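Small shareholders and a falling market: an interview with the founder of an investors' club

4/26/20

The investment club in Weminport has never been large. Its members pay in a fixed sum each month, vote on what to buy, and hold most of it for years. When share prices dropped sharply this spring, the club had money in 8 companies and a little cash. Its founder agreed to talk by telephone about what the members did next.

"We did very little," she said. "We had a call, people said how they felt about it, and then we looked at the list one company at a time. It took most of an evening."

The club sold two holdings. One was Cuvasport, a maker of running shoes and gym clothing which closed its shops in March. The members had bought it for the dividend, and the dividend was suspended.

"I don't blame the board for that," she said. "If your shops are shut you keep your cash. But the reason we owned it had gone, so we let it go at a loss. Two members voted against, and they may be proved right."

The second sale was a small property trust. She did not want to say much about it beyond the fact that the club had been thinking of selling since last year and had put it off.
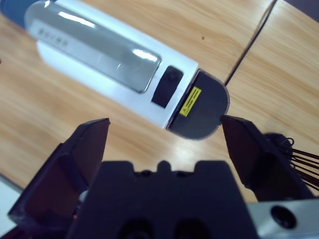
Hiner thought the club should have sold more and said so on the call, arguing that cash would be worth having if prices fell again before June. The vote went the other way.

The founder said she had some sympathy with that view. "If you need the money soon, it shouldn't be in shares at all. I've always said that to new members. Most of ours are putting in what they can spare, and they don't need it back this year."

She was asked whether anyone had left. Nobody had, though four members asked to stop their monthly payments for the time being. The rules allow it. They keep the units they already hold and can start paying again whenever they like.

"One of them was embarrassed to ask. There was no need. People have lost work, or they've had their hours cut, and the gas bill comes before the club."

The remaining members have gone on paying in. The minimum is £100 a month, a figure which has not changed in years, and the money is being left in the bank until the next vote. Supermarkets and a water company have been mentioned. So has buying more of what the club already owns.

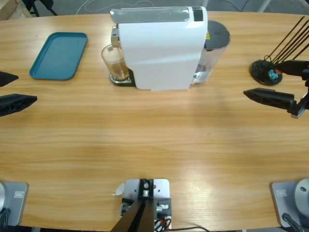

She is cautious about the rise in prices over the past few weeks. Company results for the first three months of the year will mostly cover the time before the shops closed, she said, and the later ones will tell shareholders more. Several firms have withdrawn their forecasts altogether.

"I'd sooner read that than a made-up number," she said. "I read the debt notes first now. How much do they owe, and when do they have to pay it back? I used to skip to the profit."

The club's meetings will stay on the telephone for now. The accounts for the year are being drawn up as usual and will be posted to members in June, with a voting form for the next purchase.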